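An afternoon with the robots at Zulard

14/01/2021

Print this page
E-mail this to a friend

I had been promised the future of housework, so I went along to the Zulard open day expecting to be sold something.

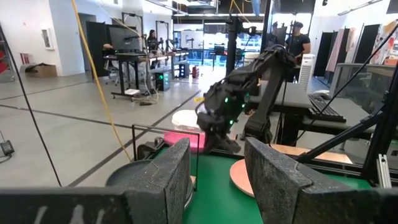 Jana Böttcher, who showed us round, was pleasant and quick and used the word "soon" a great deal. Soon it will clear a table. Soon it will stack the dishes. I asked how soon and got a smile.

What we were given was two arms over a green mat, a dish and a few round discs to practise on, and roughly 60 minutes of standing about. Their system is called Riser. I watched it try to pick up the same disc 3 times. It managed the last one, very slowly, and people clapped. I clapped too, out of politeness.

Selorm Tsikata, one of the engineers, was better company. He told me they had done 125 attempts the day before and that 80 had worked. I liked him for giving me the number. I would not let anyone with that record near my mother's plates.

I did ask what happens when the dish is greasy, or when a child has left a spoon in it. They are "looking at that". The leaflet doesn't mention it - the leaflet has a very clean kitchen on the front.

There's another open day in September and I've put my name down. I want to see the greasy dish. Coffee was free, parking was not.

Print this page
E-mail this to a friend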